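Skurkside Opens Free Tire Check Stations Ahead of Winter

Oct 6, 2026

The Town of Skurkside has opened two free tire check stations for residents, the Department of Roads announced. The stations are at the municipal lot on Clurkow Avenue and behind the De Graaf service garage. Both will operate on weekdays and Saturday mornings until the first snow emergency is declared.

Drivers may have tread depth and air pressure measured without an appointment. Each check covers all four tires and the spare, where one is carried. Vehicles with tires below the legal tread limit will not be ticketed, and owners will receive a written notice listing the tires that should be replaced. 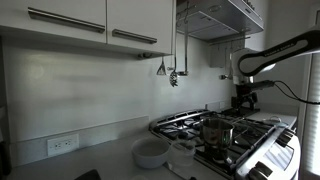 White cabinets and a stainless-steel range hood.

The program follows a trial held in August at the De Graaf garage. Staff inspected 300 passenger vehicles during the trial and found 98 with at least one tire under the recommended pressure. A further 63 had uneven wear on the front axle, which the department links to poor wheel alignment and missed tire rotations.

Air pressure drops as the weather gets colder, and a tire filled correctly in summer may be too low by late fall. The department advises drivers to check pressure once a month, before the car has been driven, and to use the figure printed on the label inside the driver's door. The number molded into the tire itself is a maximum and should not be used as a target.

Handheld gauges made by Dronon will be available for loan at the Clurkow Avenue station. A valid Skurkside resident parking permit is required.

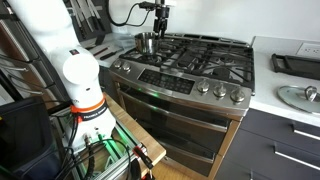
One resident, writing on the department's notice page, asked that the Clurkow Avenue station stay open until 7 p.m. at least one evening a week, as many people who commute by car do not get back to town before the lot closes. The department has said it will review the hours at the end of the month.

Trucks, trailers and motorcycles are not included in the program.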